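Saturday, August 23, 2025

So the robotics club is back for another year, and I spent my whole morning at Brerudstead with a cup of gas station coffee and a to-do list that got longer every time I looked at it. I love this club. I also forgot over the summer how much stuff comes with it!

Quick catch-up if you're new: I help run the student project at the Brerudstead learning center, and we have nine kids signed up so far (up from last year, yay). The big goal is the Dotora challenge in October. Teams have to get their machine to pick up soft, floppy things and put them in the right bin, and let me tell you, soft is so much harder than hard. Last year we trained almost entirely on blocks and then our poor arm met a beanbag on competition day. Ouch.
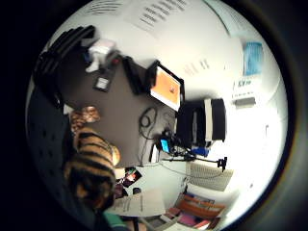
My own job this year is the practice data, meaning I'm the one who decides what the kids practice on and then keeps track of all the recordings. We ended last season with 1,296 clips and I want a lot more squishy stuff in there this time. The striped tiger is my favorite because he's big and long and there's no obvious place to grab him, and the little white plush at the back of the desk ought to be easier, at least on paper. I'd like 40 good tries per toy before school gets busy. The cables all over the desk are on my list too, I swear, I just want to do the fun part first.

The other thing eating my brain is software. We used Hondent last year and it was fine, but the kids found the menus confusing and two of them pretty much gave up on labeling. A mom suggested Oksanen, so I've been poking at that in the evenings. It's slower to load (ugh) but the labeling page is way friendlier, and you can undo more than one step. I'm leaning that way. If you've used either one with middle schoolers, please leave me a comment!

First meeting is next week and I still need snacks, name tags and a sign-up sheet for rides.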